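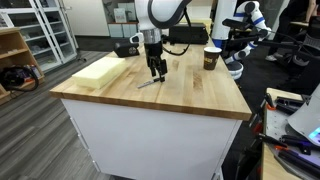 Wemwood Bench Kit - overhead arm mount and gripper set for a shared shop

In stock: yes, small batch
Price: 1435 (kit, no arm)
Price with arm and gripper: 3495
Ships from: Lekby
Page updated 1 May 2022

Overview

Kit for hanging a small robot arm over a countertop so the top stays usable. We built the first one for our own shop, people kept asking for the drawings, drawings turned into a kit. You get the beam, the hanging plate, the wrist bracket, the two-finger gripper mount and the control box. You supply the counter and the arm, or buy the arm with it.

Meant for one bench, one arm, light stuff. Pens, foam, cups, small printed parts. Not a mill. Not a welder. Please don't ask about welding.

What's in the box

Overhead beam, two pieces, bolts together in the middle
Column, white, with foot plate
Hanging plate, drilled for the Astlow bolt pattern
Wrist bracket, small, white, takes a light camera or a sensor
Parallel gripper mount plus a set of soft finger pads
Control box with power lead
Stop button on a long lead
Cable loop kit (sleeve, hook and loop straps, three clips)
Hex keys. Use these ones, the cheap ones round off
Printed manual, 80 pages, half of it is wiring

Not in the box

Arm, unless you ordered the 3495 set
Countertop
Computer. Any recent laptop with a wired network port. Wifi works till it doesn't
Wall anchors, walls differ too much

Specs

Beam clearance over counter: adjustable, see chart in manual
Counter depth: 600 mm minimum
Counter type: solid wood, butcher block or similar. Hollow doors flex and your pick positions wander
Gripper type: two-finger parallel, electric
Mounting: column at the back edge
Beam finish: white powder coat
Assembly: two people, one long evening. Lachlan did it alone once and will not be doing it again

Putting it together, short version

Full steps in the manual. Short ones so you know what you're in for.

1. Level the counter first. Shim the base, not the top.
2. Column foot down, bolts finger tight.
3. Join the beam on the floor. Then lift. Two people.
4. Hanging plate on the beam, check with a square off the front edge of the counter.
5. Arm up. One holds, one bolts. Cross pattern, same as a car wheel.
6. Wrist bracket on before the gripper. Wrong order means taking the gripper off again.
7. Cable out of the wrist with a generous loop. Turn every joint by hand to both ends and watch the loop. If it goes tight anywhere, more loop.
8. Stop button where the person standing at the front can hit it without leaning in.
9. Power. Slow mode. Leave it in slow mode for a week.

Cable note

Most of the mail we get is about the cable. Too short and it pulls the connector out at full wrist turn. Too long and it drags over the bench and takes your parts with it. Strap it at the elbow, leave the wrist end free, let the rest run off the back. We used to clip it at the wrist too, stopped doing that, the jacket cracked inside two months. If you have an older kit throw out the fourth clip.

First jobs to try

Pen pick. A marker lying on the counter at an angle. Sounds easy, it is a good test of everything. Fingers come down close to the wood, so your zero height has to be right. If the pads scrape, zero is low. If the marker shoots out sideways the fingers are closing off center, go back to step 4.

Foam block. Forgiving. Set grip force at the lowest and work up until it lifts without leaving dents. Good one for kids' day at the shop.

Paper cup. Empty to start with. Then with water, when you feel brave, over a tray. Grip on the lower half.

Sorting. Pens one side, bits of foam the other. Example program is on the stick, called sort_two. Change the heights at the top of the file to match your counter, everything else can stay.

Running two arms

Yes you can. Set one overhead and one on its own stand beside the bench, reaching in from the back corner. You need a second control box and you need to set up the keep-out zones, page 61 onwards. Do the zones before you power the second arm. We bent a finger set learning that and they are not cheap.

The overhead one always gets right of way in our example files. Swap it if you like but pick one.

Options

Spare finger pads, soft, per pair
Spare finger pads, ribbed, per pair. Better on cups, worse on foam
Second control box
Longer stop button lead
Lachance tool rail for the side bench, fits under the front lip. Holds hex keys, drivers, brackets. Comes with hooks
Wider foot plate for soft floors. Vinyl plank over foam underlay counts as a soft floor

Ask for current prices on options, they move around.

Shared shop notes

Britta Hollmann wrote these after a year of running one in a members' space. Copied more or less as she sent them.

Put a sheet on the wall with who last changed zero height. Saves arguments.
Tape a line on the floor. Members stand behind it while the arm is live. Visitors too.
Slow mode for anyone who hasn't done the intro. Key for full speed lives with the host.
Don't let the bench turn into a shelf. Stuff creeps in from the back edge and the arm finds it.
Wipe the pads with a damp cloth, no solvent. Solvent makes them go shiny and then nothing grips.
Oil the wood in December when the shop is quiet, leave it two days before you run anything. Oily pads are worse than shiny pads.
Drinks on the other table. I know.

Known problems

Beam joint creaks on the first batch. Thin washer fixes it, we mail them free, just send your batch letter.
Hanging plate holes a hair tight after powder coat. Run a drill through by hand.
Manual page 34 has the two motor leads swapped in the drawing. The text is right, the drawing is wrong. Correct page is in the download folder.
Control box fan is loud. Working on it.
Stick has a file called test_old on it. Ignore, will be gone next batch.

Questions we get

Will it fit a kitchen counter?
If it's 600 deep and solid and you can live with a column at the back, yes. Overhead cabinets have to go.

Can I use my own arm?
If it has the Astlow pattern, bolts straight on. Otherwise send a drawing of the base and Lachlan Hapeta will tell you if an adapter makes sense. Sometimes it doesnt.

Does it need to go into the ceiling?
No. Column carries it. A wall anchor at the top helps with sway, we'd add one if you've got a decent wall.

Can I mount it upright insted?
Sure, bolt the arm to the counter and skip the beam. But then you don't need us, get a plate cut locally.

How heavy can it lift?
Depends on your arm. Take the number from your arm's sheet, then subtract the gripper, the bracket and the cable. People forget the bracket.

Do you do repairs?
Grippers and control boxes yes. Beams no, we just send a new half.

Shipping and returns

Two boxes, the long one is awkward, have someone home. Batch goes out when the batch is done, normally inside three weeks. Returns okay if the beam hasn't been drilled. Finger pads no returns.

Pickup at Lekby possible, write first. Bring straps for the roof rack, the beam halves don't go in a small car with the seats up.

Order

Use the form, say which arm, counter depth, floor type. Photo of the bench helps a lot. Deposit holds your place in the batch, rest when it ships.

Wemwood, overhead mounts and bench parts
Related: Wemwood stand mount / Lachance tool rail / Finger pads / Manual download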